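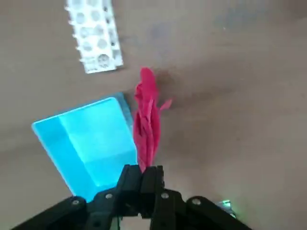

I have a bone to pick with the big clear-out. You know the one: you haul every single thing you own onto the table, feel like a new person for an hour, and then eat dinner standing up for 4 days. I've done it twice in our apartment on Zelletside and I'm not doing it again!

My case is for the small bin. Pick one, put it on the table, and deal with whatever's lying near it (a rag, some odd bit of plastic, a glass that never made it home). When you're done, quit. The whole thing takes me 3 songs on the radio.
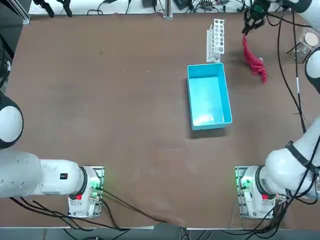 ## But what about nice storage?

Oh, I fell for that too. I bought the Varnby drawer set, 62 dollars plus shipping, and all it did was give my clutter a place to hide. A bin with no lid keeps you honest. You walk past it, you see the rag in there, and sooner or later you wash the rag.

Bright colors help, by the way. I'd take a loud blue bin over a tasteful beige basket any day, mostly for the simple pleasure of finding it. 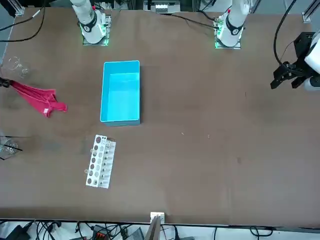
Bekik wrote in after my last column to say that small bins just breed more small bins, and that she had four in the hallway before she noticed. Fair enough. I've got two, and I'm keeping them both.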